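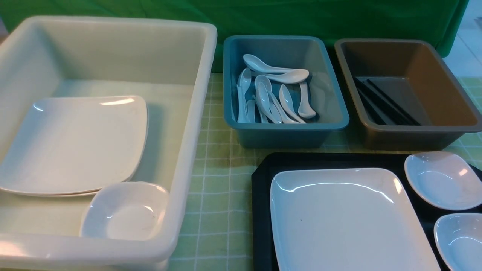
p. 310

May, 6:40 in the morning

Woke up to eleven messages, all of them the same goose. My sister sent it twice. The woman from the dentist's office sent it, and I didn't know she had my number. By now I suppose everybody between Flarthorpe and the coast has seen it: a gray goose walking up the path of the animal park at Putura, stopping at a bench where an old dog is lying, and lowering its neck across the dog's back. Piano music. The words "He comes to see her EVERY DAY" in yellow letters. Then a heart.

I watched it on the edge of the bed with one sock on. It's nineteen seconds long. I'd like to put down what I saw before I read any more of what other people saw, because by tonight I won't be able to tell the two apart.

I saw a goose walk. I saw it stop. The neck went down, and then there was a cut, and in the next part the neck was across the dog and the light was different. The shadow of the bench had moved from one side of the path to the other. So that is two clips, taken hours apart or on two separate days, stuck together with a piano. I'm not saying the goose doesn't like the dog. I have no idea what the goose likes. I'm saying that the one moment everybody is crying over, the goose choosing to go down and lie across its friend, is the one moment that was left out.

Sister's reply when I pointed this out: "you are exhausting."

Later, lunch

Read the comments, which I had promised myself not to do. The top one says animals understand love better than we do. The second one says the same with different spelling. Somebody said the goose lost his mate over the winter and the dog was blind and they found each other. Where did that come from? It isn't in the video. It isn't in what the park wrote either, I checked, the park wrote "Two of our favorite residents!" and nothing more. But by the middle of the page the dead mate was a fact, and by the bottom of the page she had been killed by a fox, and a man was angry at the park about its fence.

One person asked if the goose might be after food. Geese do go where the crumbs are, and an old dog that gets treats on a bench is going to have crumbs on her. That person got 400 replies telling them to go outside or get help. I counted nothing, the number is printed right there under the comment. It was a fair question! I nearly wrote something in support and then thought of the dentist's office seeing my name.

I don't want to be the person who hates a goose video. I liked the goose. He has a good walk, very upright, like someone who has been kept waiting at the bank. What bothers me is how fast a story gets poured over an animal until you can't see it anymore. If he were just a goose standing near a dog I'd have watched the whole nineteen seconds with pleasure and probably sent it on myself.

Afternoon

Called Preben Thygesen, who did the bird counts out at Riis for so long that the marsh people still ring him when something odd turns up. He hadn't seen the video. He doesn't have anything to see it on. I described it to him and he was quiet, and I could hear the radio going behind him.

He asked what kind of goose. I said gray. He said that wasn't a kind. I said orange bill, thick neck, and he said probably greylag or a farmyard bird out of greylag, and was the bill pink or orange, and I had to go back and look. Orange. He asked if it was raised by hand. I didn't know. He said that would be the first thing he'd want to know, before anybody started on love, because a gosling that hatches and sees a person or a dog or a wheelbarrow first will follow that for a good long while, and it means something but it doesn't mean what the piano says.

Then he spoiled my afternoon by taking the goose's side. He said geese do form attachments, strong ones, and that he'd seen a bird at Riis stand by a dead one through two days of sleet. He said he never knew what to write in the column for that. There was a box for "behavior" and he wrote "standing." He thought that was the right thing to write and he also thought it left out nearly everything. I asked him which it was, then, and he said he had to go and see about his potatoes.

I've been turning that over. "Standing." I would trust a person who writes "standing" over a person who writes "grieving," every time. But I noticed he remembered the sleet.

Evening

Now it's on the Flarthorpe local page too, with the headline "Unlikely Friendship Melts Hearts." Why unlikely? They live in the same yard. It would be unlikely if they'd never met.

And there's merchandise, of course. A company called Cimmont, which I'd never heard of until today and which seems to make mugs out of whatever happened that morning, is selling the goose and the dog on a mug, a tote bag and a thing for your car. "A portion of proceeds supports animals." Which portion, and which animals? I wrote to them and asked. I got an automatic answer thanking me for my love of wildlife. The park says on its own page that it has nothing to do with the mugs, but that line is far down and has no heart on it, so I don't suppose many people will get to it.

There is also a fund. A stranger set it up to "keep them together forever." It was at $400 when I looked before supper. Keep them together how? They are together. No one at Putura has said anything about moving either one. As far as I can make out, one commenter wrote "I hope they never separate them," and the next one read that as news. I'd like to know who the money goes to. The page says "organizer" and has a picture of a sunset.

I sent that one to my sister with a question mark. She had already given ten dollars.

We had it out a bit, on the phone. She says I do this with everything, that I did it with the singing seal and with the cat that took the bus. I said the cat that took the bus turned out to be three different cats. She said that was a better story, and who was hurt by it? I couldn't come up with anybody who was hurt by the cat. I did say that the seal had been yawning, and that yawning over and over can be a sign that an animal is fed up with you, and that people went down to the harbor by the carload to make it do it again. She gave me that one. She said the goose was different because the goose was obviously happy, and I asked how a goose looks when it's happy, and she said like that, and then her pot boiled over or she said it did.

She's right that I'm no fun about it. Put that down as well.

I think what I'd want is very small. The date it was filmed. Whether it was cut. Who has the animals and how long they've had them. Was the bird hand raised, and is somebody off to the side holding a bread roll. You could put that in two lines under the video and leave the piano in, I wouldn't even mind the piano. If the goose really does come up that path each day and put his neck across that dog, then it's a remarkable thing and it can stand having a few facts next to it.

10:15 at night

Wrote to the park. Kept it polite. Asked how old the dog is, whether the goose was raised by people, and whether the video was one visit or two. Took out a sentence about the shadow of the bench because it made me sound like I solve murders.

Also asked if they get a lot more visitors when one of these goes around, and how the dog is with crowds. That was the thing I found I wanted to know most, once I was writing it. An old dog on a bench, and now half the county coming up the path with its arms out. Nobody in the comments that I read had asked about her. The goose got all the questions, and he can bite.

Watched it again with the sound off. Better that way. Near the start, before the cut, the dog lifts her head and looks toward the goose, or toward whoever is holding the phone, and puts it down again. I'd missed that in the morning. I don't know what it means and I'm leaving it at that: dog lifts head.

Must return Preben's ladder. He brought it up twice and I changed the subject to bills.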